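Grønliのハンド作業ルール集「Trolloritz」を3か月使ってみた

買ってよかったです。もう先に書いてしまいます。シミュレーション上でロボットハンドに小物をつかませたり置かせたりする人向けの、作業ルールのテンプレート集です。PDFの本編と、印刷して机に貼れる点検シート、それに記録用の表計算ファイルがついて2,325円。Bistellの直販ページで買いました。

うちは二人だけの小さなチームで、相方のJunhao Qianさんが動作を書き、私が試行の合否を見ています。これまで合否の基準は私の頭の中にしかなく、「昨日はこれOKだったよね?」と聞かれるたびに黙り込んでいました。安全規格の本は何冊か持っているのですが、現場の柵や非常停止の話が中心で、画面の中の試行をどう揃えて記録するか、という細かい話はなかなか載っていません。そこをまるごと扱ってくれるのがこのルール集です。

本編は「始める前」「動かしている間」「終わったあと」の章立てで、まず「始める前」がとてもいい! 初期配置の乱数の種を必ず残す、前回の試行の物体が残っていないか視点を変えて確かめる、指の開き幅を記録してから始める。当たり前のことばかりなのに、書いてあるとちゃんとやるんですよね。種の記録なんて、以前は三回に一回は忘れていました(ごめんなさい、Junhaoさん)。

「動かしている間」の章では、途中停止の書き方が気に入っています。止めた人の名前ではなく、止めたときの状態を先に書け、とあります。指は開いていたか、物体に触れていたか、腕は動作中だったか。この順で書くだけで、あとから読み返すのが驚くほど楽になりました。止めた試行を捨てずに別のシートへ移す決まりも、最初は面倒に感じたのに、いまでは一番よく開くのがそのシートです。

著者はGwendolyn KasprzakさんとKerstin Blomqvistさん。文体はかなりあっさりしていて、冗談もなければ脅しもありません。ただ、用例がやたらに具体的で、「物体がほぼ載っている」と書いた報告を「何が、どの面に、どこまで載っているか」に直していく見開きは、夜中に読んでいて声が出ました。これ、私がいつも書いてる文だ……と。

気になった点も書いておきます。日本語版の訳はおおむね自然ですが、「把持」と「保持」が章によって入れ替わっていて、点検シートの文言と合わないところがあります。私はペンで直しました。それから表計算ファイルは720行で書式が切れます。コピーすれば済むものの、試行の多いチームは最初に伸ばしておくのがおすすめです。索引もほしかった。

似たものではFemskaのチェックカードも持っています。あちらは実機向けで、ケーブルの取り回しや工具の置き場所まで載っていて、実機を触る日には頼りになります。画面の前で使うならTrolloritz、と使い分けています。カードの耐久性だけはFemskaの圧勝で、こちらの点検シートは普通紙に刷ったら2週間で角が丸くなりました。厚紙に刷りましょう。

3月に入った改訂で、手先の視点での確認項目が増えたのもうれしいところです。無料で差し替えられました。もう買った人は忘れずに落としてください。

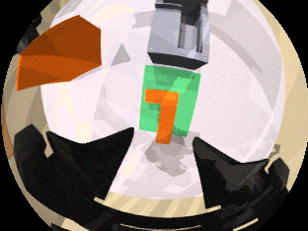
合否の書き方でいちばん助けられているのは、「載っている」と「収まっている」を分ける決まりです。うちの記録では長いことこの二つがごちゃ混ぜでした。緑のブロックの上にあるオレンジの「7」なら、縦棒の先がブロックの縁から出ているので、「載っている」には丸、「収まっている」には丸をつけません。この区別が欄として最初から用意されているんです。さらに改訂版では、指先が左右とも視野にあるか、手前に大きく写り込む別の物体がないかも書く欄があって、上の場面だと左右の黒い指先は両方見えていて、左上には大きなオレンジの物体がある、と迷わず埋まります。同じオレンジでも対象は「7」のほうだと形で書き分けておく、というのも本編の教えどおり。点数をつけるなら文句なしに満点で、索引がついたらもう一冊買って隣の部屋のGwion Loughersさんにも渡すつもりです。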